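Budget thread for the Tunari cell, written up now because capital requests close in November and I'd like the argument settled before the forms come out. 1/

We have one arm, one parallel gripper and more tasks queued than hours. The request as drafted is for a second arm. I don't think it's the right first purchase. 2/

Most of our pick-and-place development doesn't need hardware at all. Reach checks, table height, approach angles, clutter around an open box – all of it can be done in sim before anyone books the cell. 3/

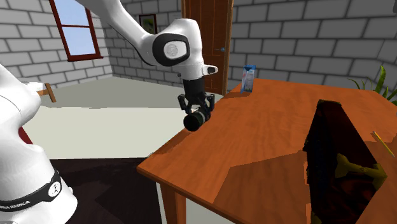

What sim won't give us is contact. Finger friction on small cylinders is still guesswork, and so is cable drag. Those hours have to be spent on the real arm, so they should be reserved for that. 4/

Current proposal, in order:

- one workstation with 64 GB of memory, quoted by Skustau
- 2 spare sets of gripper fingers
- a proper bench to replace the trestle

5/

The D'Amico quote for the bench is $2,533 before freight. Jostetti came in lower but excludes levelling feet and delivery past the loading dock. Add those back and the gap mostly closes. 6/

Lead time matters more than the price difference. D'Amico says some 3 weeks. Jostetti wouldn't commit to a date in writing. 7/

Second arm goes to next year's round, with utilization logs attached. If the real cell is still booked solid after the sim work moves off it, the case is easy to make. 8/

Still open: who pays for the service contract on the existing controller. It's been left out of every draft so far and it has to sit on somebody's cost centre. 9/9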